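Jellura electric hot pot, the pale green one — 3 stars
Posted 10 November 2025

Bought in June. Meant to write this after a week, then life. So this is the long-term version I guess.

Wanted one small pot for a kitchen with no room in it. Noodles, eggs, corn, the odd soup when I'm sick. Previous one was an Akisora and the cord died. Got this at the Echevarría place out by Costulthorpe, on sale, box a bit squashed, pot fine.

Good stuff first. Heats fast enough. Steel inside, no coating to peel, which was the whole reason I picked it. Cleans up with a soft sponge unless you burn rice in there (I burned rice in there). One dial on the front and that's it, no app, no beeping. Two loop handles, both stay cool enough that I grab them barehanded. Your hands may vary.

The lid is why I'm writing tho. Clear glass, metal rim, big knob on top. I have opinions.

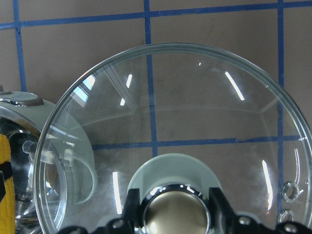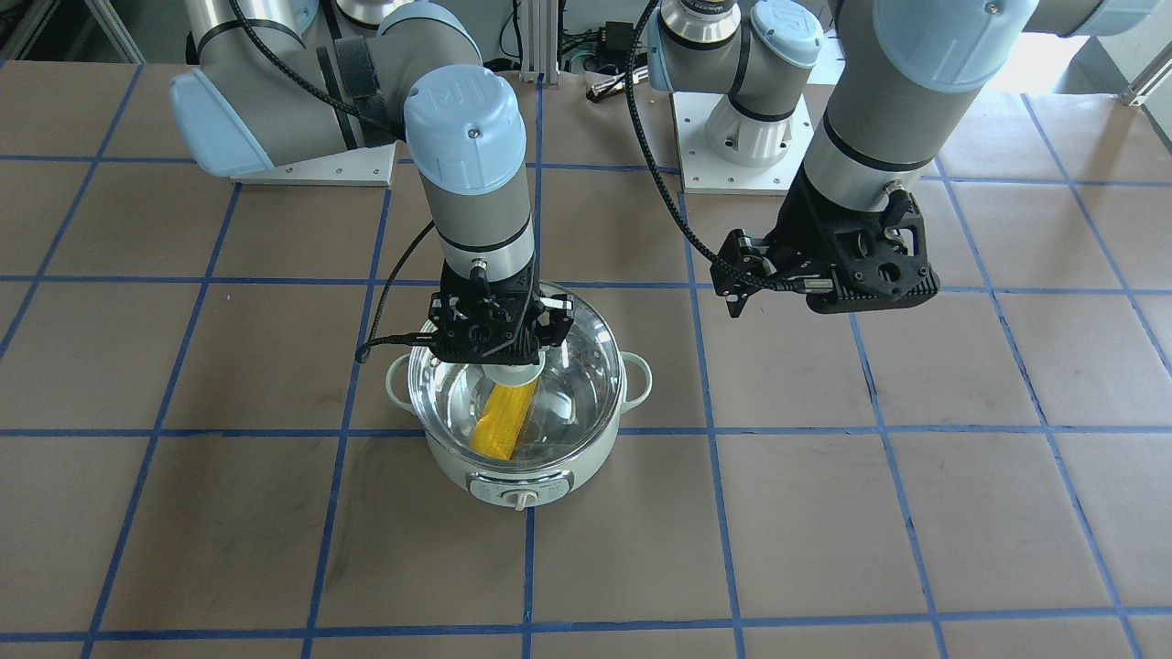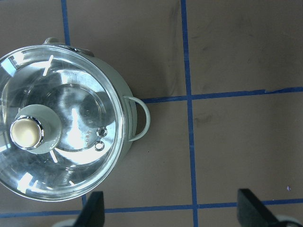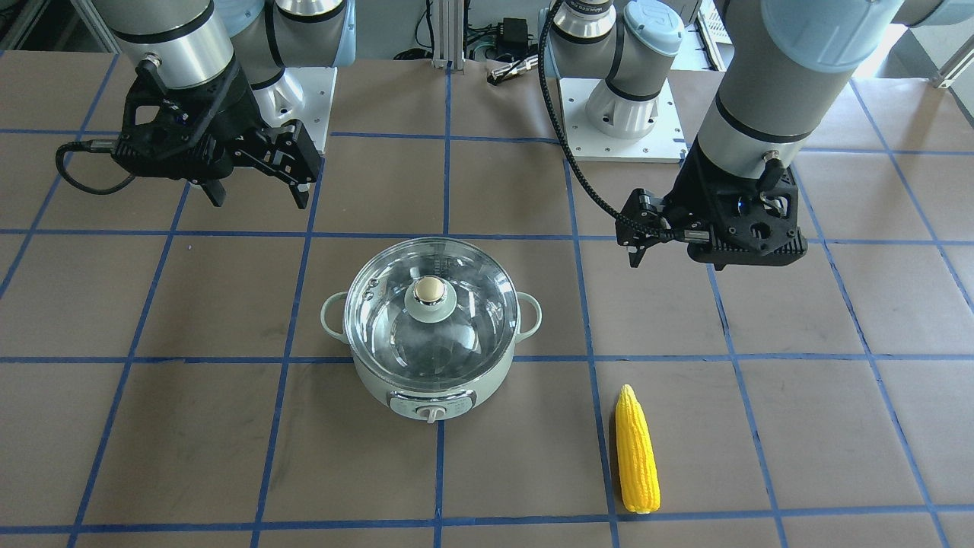 Corn is what I cook most in mine, maybe too much. Whole ear, no snapping it in half, a little water, lid on, dial up. Takes me 14 minutes from cold, and I like it softer than most people do. The second picture has the same sort of setup, one yellow ear lying on the diagonal in a small amount of water with the glass lid down low over it, and that's really all the water you want. More than that and it boils up and spits at the rim. Diagonal or not depends on your ear, the fat end on the last batch I bought was a squeeze. Two ears, forget it. You'd be stacking and the top one comes out chewy.

OK the knob. Tall, easy to get hold of, room for fingers underneath. Doesn't get hot for me on corn but after an hour of soup it's warm, use a towel. It also works loose. Mine has needed tightening 3 times, screwdriver from below, easy but annoying. Should of come with a lock washer.

Vent holes in the glass are good. Two little ones close together. Steam comes out there and not in your face, as long as you turn the lid so they point at the wall. I forget every time. They collect starchy gunk if you do pasta, a toothpick gets it out.

Lid shows every water spot. Every one. Dry it right away or live with it.

Things I don't like: low setting isn't low. It's a simmer, and a pushy one. No keeping oatmeal warm. The printing by the dial is tiny and I've stopped trying to read it, I just go by where the mark points. Cord is short, mine barely gets from the outlet to the front of the counter. And nowhere good to put the lid down — knob side down it rocks, other way it leaves a wet ring on teh counter.

Would I get it again. Yeah, on sale. Not at full price, for that I'd want a longer cord and a real low setting. Fine for one person, tight for two.

Rice: don't.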